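Print this page | E-mail this page

Filed under: Jobs > Engineering > Robot software

Robot software person wanted (perception and planning, mostly planning)

Hi! I run the software side at Leltelico, and I'm looking for one more person to work with me on the code that tells our picking cells what to do. I was handed the official template for this ad and got as far as the heading called "Core Competencies" before I gave up and started over, so you're getting the version in my own words. It's long. Get a drink.

What we do

Leltelico builds small picking cells for warehouses that ship mixed goods — the kind of place where one tote has a box of tea, a bike pump and a bag of cat litter in it. A belt brings things in, cameras look at them, an arm picks them off and puts them in bins. The mechanical folks are very good and they don't need you. I do.

Everything that happens between "the camera took a picture" and "the arm started moving" is a piece of software we call Pident. It finds the things on the belt, guesses how fast they're traveling and which way they're turned, decides which one to go for next, and hands a path to the arm controller. Some of it is nice code. Some of it I wrote in one long week before a customer demo, and I would like to be in the room when you read it so I can apologize in person.

The job

You'd own the planner. Right now I own the planner and also the build, the simulator and half of the perception code, and it shows. When a belt is nearly empty the planner looks great. When the belt fills up it starts dithering: it picks a target, changes its mind when a new item comes into view, plans a second path, changes back, and by then the first item has sailed past the last point where the arm can reach it. We log every one of those. In our last long soak test at Listelwood (that's the test hall, more on it further down) we ran 4000 items through and missed 99 of them, and when I went through the logs nearly all of the misses were the planner second-guessing itself. The detector had found the items just fine. So that's your first project, and I can hand you the logs on the day you start.

After that it kind of depends on what you're into. Things on the list:

- The belt speed estimate. We get it from the encoder and from vision, and the two don't always agree, especially right after a start or a stop. At the moment the code trusts the encoder and shrugs. I'd love a proper filter there.

- Picks near the far end of the belt. Objects look small, the viewing angle is shallow, and our pose estimates get wobbly. I've been throwing these out until they come closer. That costs us time the planner could be using.

- Thin flat things. Envelopes. Blister packs. I don't want to talk about blister packs in public but I'll tell you all about them at the interview.

- Replay tooling. You can take any recorded run and play it back against a new version of Pident, only the tool for that is a pile of scripts that assume they live in my home directory. Somebody who cares about tools could make four people very happy in a week.

- The simulator, which we call Sitompul. It came from an older project and the name came with it. It's fast and it's deterministic and its friction model is a joke. We run 452 recorded and made-up scenarios through it every night, and if any of them goes red the merge waits. I'm stubborn about that one.

What a normal week looks like

Mostly C++ for the planner and controller side, Python for anything that isn't in the loop. You'd spend maybe three days at a desk and the rest next to a machine, with a laptop on a cart, stopping the belt, starting the belt, putting the same cardboard box down at a slightly different angle, and muttering. If you've only ever worked in simulation that's OK with me, but you have to want to come out on the floor. People who don't like the floor tend to fix the bug they wish we had.

We review each other's code, every change, mine too. Reviews are friendly and can get pretty thorough. Our safety stuff runs on its own hardware, and neither of us gets to touch it without the safety engineer sitting right there, so please don't show up with plans to "simplify" it.

There's a stand-up meeting in the morning that lasts as long as a cup of coffee. There's no on-call rotation for this job. Support handles the customer sites, and they'll come find you the next day if it looks like a planner thing. Sometimes (a few times a year) we go out to a customer for an install, and I'd want you on at least one of those early, just to see how differently people load a belt when they've got a truck waiting. It's a real eye-opener! I came home from my first one and deleted half my test cases.

Who I'm hoping to hear from

You've written planning, tracking or control code that ran on something physical. Could be an arm, a drone, a packing line, a greenhouse cart, your own garage contraption. I care a lot more about that than about where you went to school or if you went at all. You should be comfortable in modern C++ and not scared of somebody else's old C++. You should know what a Kalman filter does well enough to tell me when I'm using one where I shouldn't. And you should be OK with timing — jitter, time stamps, clocks that drift apart. I'd guess a third of our bugs have been time stamps dressed up as something fancier.

Nice if you have it: some experience calibrating cameras to robots, some scheduling or optimization background, some patience with vendors' driver documentation.

You don't need to know deep learning. We've got a detector and a person who looks after it, and she does not want help (I asked). You do need to be able to read its output skeptically.

If you're reading this and thinking you've got maybe two thirds of it, write to me anyway. I had less than that when I started.

Where

The office is upstairs from the Listelwood hall, so the machines are one flight of stairs away. You could do a couple of days a week from home once you've settled in. Fully remote doesn't work for this one, and I've tried to picture it from every side because it'd make hiring a whole lot easier. The problem is that the bugs are in the building.

The hall has decent heat in winter and a lot of windows, and it gets loud only when the compressor kicks in. Steel-toe shoes are on us. There's parking, there's a bus, and there's a rack for bikes just inside the door.

Pay and the rest

Salary band gets sent to you with our first reply, before you've spent any time on us. I think it's rude to make people do two interviews to find out. Health insurance starts on day one, and we pay for one conference or course a year. You get a desktop with a proper graphics card, and you pick the keyboard. It's a full-time, permanent position. We can sponsor a visa transfer but not, at the moment, a brand new one. Sorry, I know that rules some people out.

How to apply

Send an e-mail to the jobs address at the bottom of our contact page and put "planner" in the subject line so it lands with me. I'd like a resume (short is fine) and a few paragraphs on one thing you built that misbehaved: what it did, what you thought was wrong, what was really wrong. That part matters more to me than the resume. Links to code are welcome, but lots of people can't share theirs and I won't hold it against you.

Then there are two conversations. The first is a video call with me. The second is in person, half a day, and most of that is the two of us sitting in front of the replay tool with one of the bad runs from the soak test. I'll show you what the planner did and we'll try to work out together what it should have done. No whiteboard puzzles, no take-home assignment. We cover travel and lunch. You'll hear back from me either way, and if it's a no I'll try to say something useful about why.

I'd like somebody to start in May if that can be done, but I'd wait longer for the right person, so please don't skip this one over a notice period.

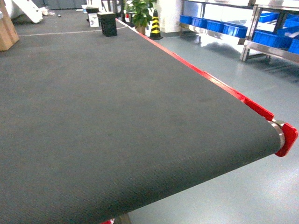
Page last updated: April 2024

The near end of the belt, with the silver roller and the red end plate, is what I'd call "downstream" in the planner code, and the far end with the black crate is "upstream." Pident's coordinates follow the same idea: x runs along the belt, y runs across it, and the red rail gives you a pretty good straight edge to check a calibration against by eye. The dark ribbed fabric is also the reason I'm going to ask you what you know about finding black objects on black backgrounds, so you've had fair warning on that one.

Questions before you apply are totally fine — same address, same subject line.

Tags: robot software, motion planning, conveyor picking, C++, full time

Print this page | E-mail this page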